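Household Sorting and Putting Away
Course handout 2: Lids, plates and the things that lie flat
Notes by Ornella Piras

Welcome back, everyone, and thank you for all the good talk last time about drawers. I promised we would move on to lids, and I know several of you have been waiting for it (Nestor Navarro has been asking since we signed up!), so here are the notes to keep beside you while you practice at home.

I want to begin with something that sounds too simple to write down. Before you sort a single thing, clear yourself a surface, and make it a plain one. A gray mat on a wooden table does very nicely, or a bit of gray board in a shallow tray. A busy tablecloth makes everything harder, and you will spend your evening hunting for small white things among the flowers. Put one flat piece down, look at it properly, and only then reach for the next.

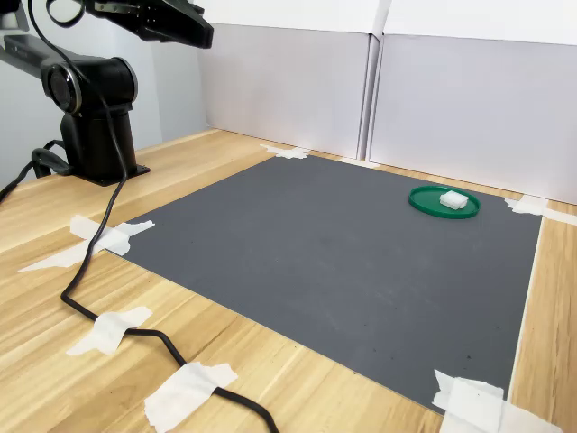
Now, the question Keerthana Devadiga raised, which I have been turning over ever since: when is a round, shallow thing with a raised rim a lid, and when is it a dish? In my own kitchen I have pieces that have been both. My grandmother served olives in the lid of a storage tub for years and would have been quite offended if you had pointed it out. For our purposes, please use the partner test. If you can find the container it closes, it is a lid, and the two get stored together. If you have looked through the whole cupboard and found no partner, call it a dish and put it with the plates, or let it go.

A word on scratches. Plastic picks up fine marks very easily, and light scuffing is no reason to throw a piece out. Tilt it toward the window and let the shine run across it; the marks show up best next to the glare. What you are feeling for is the rim. Run a finger all the way along the lip, and if you meet a crack or a place where it has gone soft, it will never close well again.

Small pieces come next: the folded slips, the little blocks and boxes, all those bits that turn up under larger things. Keep them on the same surface as the big piece while you decide, but leave a clear space between them so that nothing slides underneath and gets carried off to the cupboard by mistake.
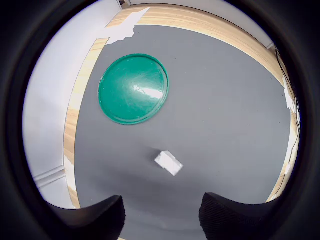 Fig. 2. Green lid with raised lip and a small white piece, set apart on a gray surface.

For next time, please choose one cupboard and give it 39 minutes, no more. (Hanna Karpenko tried a whole afternoon and had nearly 200 pieces on the floor by supper, poor thing.) Write down any lid that fails the partner test and bring the list with you. We will compare them in pairs before we start on baskets.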